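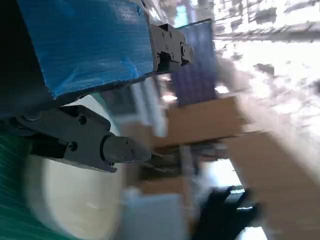
The blue padded thing, creases and all

Thursday, very late

Well, I finally made a start on the back room! I've been putting it off since we moved in and it had got to the stage where you opened the door, chucked something in and shut it again quickly. Loïc came round after tea with a bag of clementines and no plan whatsoever, so we just began with whatever was on top.

The big blue padded thing went first. I'd forgotten how blue it is, a proper cobalt, lovely really, even with the pale creases and a few scuffs on it. Loïc thinks it should go to Zulkifli, who is always on the lookout for anything soft to kneel on, but I'm not sure I want to part with it (I know, I know, that's how the room got like this). Then there's the green ridged stuff. I could cut it down for the shelf under the sink, or for the boot of the car. Haven't decided. It's leaning in the hall for now and I've already stubbed my toe on it.

We did three bags for the tip and one for the charity shop, and I found the Kwok lamp I'd accused my sister of keeping! Must ring her. Also 66 old birthday cards in a Zesden shoebox, which I sat on the floor and read for most of an hour while Loïc did the actual lifting. He was very good about it.

Had a look at shelving online before bed. The Soma ones are £180 and the ones I like are £400, so it'll be the Soma ones, or planks from the shed if I can talk Dad into it. Still to do: curtain rail, the box marked MISC, and whatever is behind the wardrobe. Back aches. Bath, then bed.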